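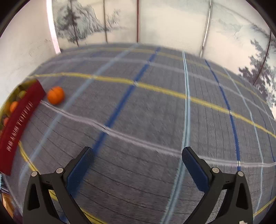
Manuals > Hoani Seed Cabinet > Setting up > Part 2: Drawers, dry box and first fill

By now you should have the cabinet built, upright and screwed to the wall. If it's upright but not screwed to the wall, please go back to Part 1 and do the bracket before you read another word. A full Hoani with two drawers open will tip, and I've had one come down on my foot (slippers, of course).

I wrote the first version of this part in a hurry and got a fair few emails about it, so it's longer now. Sorry. Set aside an afternoon and put the kettle on.

Before you start

You'll need the bag of runners, the dry box, the packet of silica beads, the humidity dial and the sheet of label cards. The cards are part 992 if you ever want more, and the Mostport shop nearly always has them. You'll also want a soft pencil. Biro fades on these cards faster than you'd think and felt tip goes furry.

Choose your spot with care! Seeds want it cool, dark and steady. I keep mine on the north wall of the spare room. Kitchens are hopeless and so are most sheds, and a conservatory is about the worst place in the house.

Fitting the drawers

1. Sort the runners into lefts and rights. There's an L or an R stamped on the end, very faintly, and I do this by the window. If you can't make the letter out, the lip always points into the cabinet.

2. Starting at the bottom, push each runner into its slots until it clicks. Give it a tug. If it comes away in your hand it wasn't in.

3. Slide the deep drawer in first, then work upwards. They should run with a bit of a rumble. Leave a gap of 5 mm between the drawer front and the cabinet face on both sides, and shuffle the runner along a notch if it's uneven.

4. Open and shut every drawer a few times. A new one will squeak. A rub of candle along the lip sorts that out.

CAUTION: no oil or spray polish anywhere inside, please. It creeps into paper packets and the smell never leaves.

Setting up the dry box

The dry box goes in the second drawer from the bottom. It's the lidded one with the clear window, and it's for the small fussy seed: lettuce, onion, parsnip, leeks, anything that sulks after a year.

5. Tip the silica beads into the mesh pouch and knot it. They should be orange. If yours have come out of the packet green they've already taken up damp in the post, so spread them on a baking tray and dry them in a low oven until they turn back. Let them cool right down before they go anywhere near a seed.

6. Put the pouch at the back and the dial at the front where you can read it through the window. Close the lid and leave it overnight, empty. I know you want to fill it! Leave it.

7. Next morning, look at the dial. If the needle has settled in the blue part, carry on. If it's still up in the grey, check the seal all the way round with a fingertip. Nine times out of ten there's a crumb in it.

NOTE: the early cabinets that went out from Murnow had a slightly thinner seal. It works perfectly well but it needs pressing down at the corners.

Filling the cabinet

A standard cabinet takes up to 200 packets, and you will fill it. I swore I wouldn't.

8. Empty everything you own on to a table and be ruthless. Split packets, mystery envelopes, the free carrots from the front of a magazine. Anything you can't name can go in a pot outside and take its chances.

9. Make a label card for each kind: name, where it came from, year. The Dostthorpe swap people add a letter for how well it came up last time, and I've pinched that idea. A is lovely, D is one more chance.

10. File by sowing month or by family, whichever way your brain works. I did it by alphabet for years and spent every April hunting for things under the wrong sort of bean.

11. Keep the big tree seeds out of the drawers altogether. Chestnuts, acorns and the like shouldn't be dried, and the dry box will finish them off. Look each one over before you keep it. You want a firm, glossy shell with no pinholes. A shallow tin is handy for this bit of sorting, and after that they want a bag of damp sand and a spell in the fridge until it's time to pot them up.

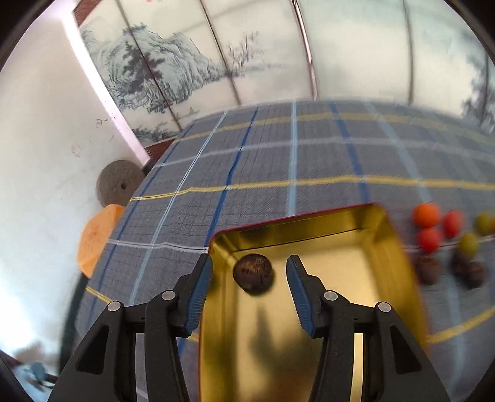
12. Beans and peas go in the deep drawer, in jars or stout paper bags. Give them a week in the freezer first if you saved them yourself and have ever had weevils. Let the jar come back to room temperature before you open it.

13. Shut everything, and write today's date on the card inside the door.

Looking after it

Check the dial when you think of it. Mine gets looked at on the first of the month, or the third if I forget. When the beads go green, dry them as in step 5. A pouch should last 12 months before it needs replacing, and longer in a dry house.

If a drawer starts sticking in wet weather, don't sand it. Wait for a dry spell and it'll nearly always free itself.

Part 3 covers the lock, the spare key and stacking a second cabinet on top of the first.

Last updated: April 2018

Contact us | © Hoani Seed Cabinets, Mostport | Back to top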